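**From the September newsletter: Sorting out the small stuff before the Tanguy building closes**

The move out of the Tanguy building is now set for the end of next month, and the new space on the second floor at Grirholm will be ready for desks two weeks before that. Most of the large items have been dealt with. The bookcases are sold, the meeting table is going to the ground-floor tenants, and the old copier went back to the leasing company in August. What is left is the small stuff, and there is a great deal of it.

This item covers what to do with your desk, your drawers and anything of yours in the shared cupboards. Please read it through even if you think your desk is nearly empty. At the last move, from the Ginovik annex, nine boxes were still unclaimed three months later, and most of what was in them belonged to people who had said they had nothing to pack.

## How much you can bring

Desks at Grirholm are smaller than the ones we have now. Each has one shallow drawer and no pedestal unit. There is a locker for every person along the corridor wall, wide enough for a coat and a bag with a shelf above for shoes or a lunch box. The lockers take a key, and there are two keys to each. One goes to you and the other stays in the key cabinet at the front desk.

Each person gets two moving crates. A crate holds a good deal if you pack books flat on the bottom and put light things on top. If you have reference binders that you use every week, they don't count toward your two crates. Put a green label on them and leave them on the shelf behind your desk, and they will be moved with the team files. Binders you haven't opened this year should go to the archive instead, with a yellow label.

Temon Movers will supply the crates, the labels and the zip ties. They will be stacked by the freight elevator from the first week of the month. Write your name and new desk number on both short ends of the crate, not on the lid. The lids get swapped around when the crates come back empty, and last time several people opened someone else's winter boots.

## Personal items

Temon's insurance does not cover personal valuables, medicine, cash or anything that runs on a lithium battery. Please carry these yourself on your last day in the building. The list in the contract is long, but the things that matter for most of us are phones, laptops, earbuds and their cases, watches, jewelry, prescription bottles, house and car keys, and passports. Do not leave any of them in a drawer overnight during moving week. The building will be open to contractors until 9 p.m. and the inner doors will be propped open.
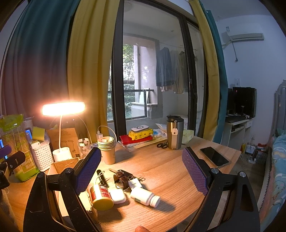 The easiest way to manage it is to do one drawer at a time, starting with the one you use least. Take everything out before you decide about any of it. Things you want at the new desk go straight in the crate. Things that live at home go in your bag that same evening. Whatever remains is either shared supplies or trash, and there are bins for both beside the kitchen door.

Old medicine should not go in the trash or down the sink. The pharmacy across the street from the Tanguy building has a drop box just inside the entrance and takes tablets and liquids in their original containers. They ask that you black out your name on the label first. They don't take needles or inhalers.

Loose batteries go in the bucket under the mail shelf. Tape over the ends of nine-volt ones.

## Shared supplies

The supply cupboard has to be empty by the 20th. We have far more than we need of some things, including 2,000 plain white envelopes with the old address printed on the back flap. These can't be used for outgoing mail after the move. If you know of a school or an after-school program that could use them for crafts, send a note to the office inbox and we will set them aside. Otherwise they will be recycled.

Also available to anyone who wants them:

- hanging file folders, used but in good shape
- three-hole binders, mostly two-inch
- desk lamps with clamp bases, which will not fit the new desks
- a box of picture hooks and wire
- the big wall calendar frame from the conference room
- coat hangers, wood and wire

Take what you like from the table outside the kitchen. You don't need to sign for it. Anything left on the table on the last afternoon goes with the hauler.

Staplers, tape dispensers, scissors and hole punches are office property and are coming with us. If there is one in your drawer, it can stay with you and go in your crate. If you have more than one, please return the extras to the cupboard. We have bought replacements for all of these in the past year and would like to stop.

## The lost and found

The lost and found has been moved from the closet to the low shelf in the mail room so that people can look through it. It currently includes a good many gloves (few of them in pairs), several umbrellas, reading glasses, water bottles, a bicycle pump and a child's backpack. There are also keys on a blue cord that have been there since before the elevator was replaced.

Claimed items need no proof beyond a reasonable description. Clothing in decent condition that hasn't been claimed by moving week will be washed and donated. Keys will be destroyed. Glasses go to the collection box at the library.

## Keys and badges

Everyone has at least one key to return for the Tanguy building, and many people have three or four. The landlord charges us for each one missing, so please check your key ring, your coat pockets and the back of your drawer. The ones we need are the front door key (square head), the stairwell key (round head, stamped with a T) and any pedestal or cabinet key with a number on it. Bicycle cage keys are also ours.

Put them in one of the small brown envelopes at the front desk, write your name on the outside and drop it in the slot. If your key has already gone missing, say so on the envelope and drop it in empty. You won't be billed.

Badges for Grirholm will be handed out during the walk-through. The old badges don't work there and can be thrown away once you have cut through the strip.

## Parking and bikes

The Grirholm lot has 100 spaces shared among all the tenants, and they are first come, first served until the new year. After that a permit system starts. The form will be in the November newsletter. Overflow parking is on the gravel lot behind the feed store, a four-minute walk.

The bike room is on the ground floor and is unlocked with your badge. It has wall hooks only, so heavier bikes will be a nuisance for the time being. Floor racks have been ordered.

## What moving week looks like

Crates should be closed, tied and stacked beside your desk by noon on the day before your team moves. The team schedule is posted by the coffee machine. Please don't stack more than three high. Unplug your monitor and leave the cables in the clear bag provided, with your desk number on it. Chairs move without being wrapped, and a label on the underside of the seat is enough.

Once the movers have taken your crates you are free to go home and work from there until your team's first morning at Grirholm. The phones will be forwarded. Mail will be held for two days and then brought over by hand.

The moving contract has a flat charge of $400 for a return trip if anything is left behind, so one of us will walk every room on the final evening. If you have something in an odd place, like the top of the filing cabinets or the cupboard over the sink, please go and get it before then.

Questions can go to the office inbox. The next item has the floor plan with the new desk numbers, and a corrected version of the kitchen layout that went out last month with the refrigerator in the wrong corner.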